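5 Apr 2026

# Wrist cable, second try

I spent most of the weekend on the arm again. The cable that runs to the wrist kept catching on the elbow joint whenever it folded past a certain point, and then the gripper would stop answering. I had blamed the Dusby board for this since March. The board was fine.

What I did was take the cable off completely and run it on the outside, with a loop of slack at the elbow and one at the wrist. I printed 3 clips to hold it. The first ones split when I pushed them on, so I printed them again lying flat and they held. After that I ran 50 moves from fold to full reach without losing the connection.

I also lowered the closing speed to 40 percent. Svend Hafstein, who has the bench next to mine at the Pamamgate workshop, told me to do that a while ago. He was right, and I should have listened before I bent a finger mount.

The next job is glassware. I want the arm to pick up small things out of the white trays at the back of the table and put them back in the same section. 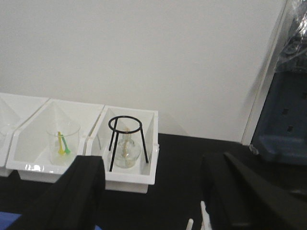
**Myrtle Whitfield**
*Hobby builder, writes this blog*

The beaker with the yellow and green stirrers is going to be the first target. The alcohol lamp can wait. It sits under the ring of the tripod, between the legs, and the black fingers are wide, so I would have to move the stand first or come in from a better angle.

I still need to write down the tray positions in the Udik file. Parts so far come to 1,090 dollars, counting the bent mount.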